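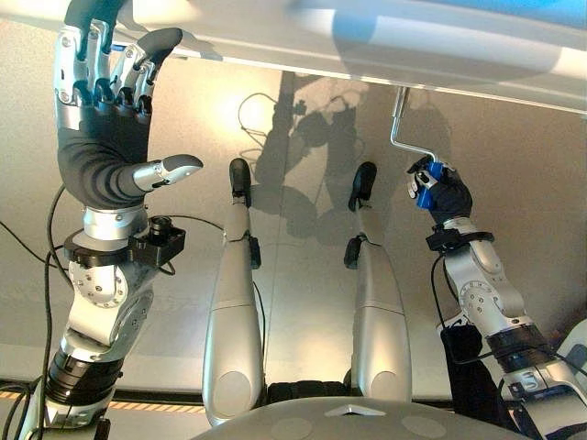 I finished the last season of Lesstead at one in the morning and I have not stopped talking about it since!

If you missed it, it's a half-hour comedy about a family running a failing bowling alley, and I came for the jokes (there are a lot of jokes). What got me, though, was the supporting cast. The aunt who works the shoe counter gets maybe three lines an episode, and by the finale I would have watched a whole spin-off about her. She sprays those shoes like she's mad at every single one of them.

It ran for 57 episodes, and I think I've seen the wedding one six times. The cake bit! The long, long pause before the cousin says "well, it's Tuesday somewhere" – I had to stop and walk around my kitchen.

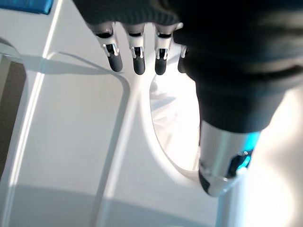 Season two is a little slow, I'll admit, and the subplot with the vending machine never really goes anywhere. Push through it. The guest spots get better and better after that, and the voice on the alley's loudspeaker (listen closely in the July episode) is the same actress who plays the aunt. I rewound it twice to be sure.

Next up for me is Grisent, the animated one. I've only seen the pilot, and I already have the theme song stuck in my head.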